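Call for participants: home cooking and salt study

Rirkow Food Research is looking for adults who cook most of their own meals to take part in a study of how people season food at home. We want to know how much salt people add while cooking, how much they add at the table, and whether that changes when they keep a written record.

The study lasts 26 days. You will cook and eat as you normally do. We will not ask you to follow a diet, cut anything out or buy particular foods.

Who can take part

You can apply if you are between 21 and 70, cook a main meal at home at least four days a week, and can read and write in English. You may live alone or with others. If two people in the same home share the cooking, both can apply, but please send separate forms.

We cannot accept people who are on a salt-restricted diet set by a doctor, who are pregnant, or who have had kidney disease. People who work as cooks or in food production are also not eligible for this round – a separate study for restaurant staff is being planned by Kamran Ansari, and you can ask to be put on that list.

What you will do

You will come to our office on Lodhi Street for a first visit of 2 hours. At that visit we go over the consent form, you fill in a questionnaire about your kitchen and shopping habits, and you taste a set of plain soups and rate each one. Let us know ahead of time about any food allergies. The soups contain celery and may contain traces of milk. 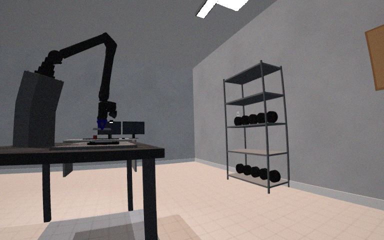

You will take home a salt container, a small kitchen scale and a paper diary. Please use only the salt we give you for the length of the study. Weigh the container each evening and write the number in the diary, along with what you cooked and how many people ate it. Most people in the pilot spent less than ten minutes a day on this. If you miss a day, leave the line blank and carry on. Do not fill it in later from memory.

The second visit is at the end of the study. Bring back the scale, the diary and whatever salt is left. You will taste the soups again and have a short talk with Britt-Marie Halvorsen or Adeel Siddiqui about how the diary went.

Payment

Participants who complete both visits and return the diary receive $400. Those who stop early are paid for the part they have done. Parking is free behind the building, and we can refund bus fares if you keep the tickets.

Your information

Diaries are stored under a number and your name is kept in a separate file. You can leave the study at any time without giving a reason. If you want your diary taken out of the results, tell us before the second visit.

How to apply

Ask for a form at the front desk or call the office and choose extension 1364. Tipene Henare handles applications and can answer questions about eligibility. Forms must reach us by 28 Mar 2022. We will contact everyone who applies, including those we cannot place in this round.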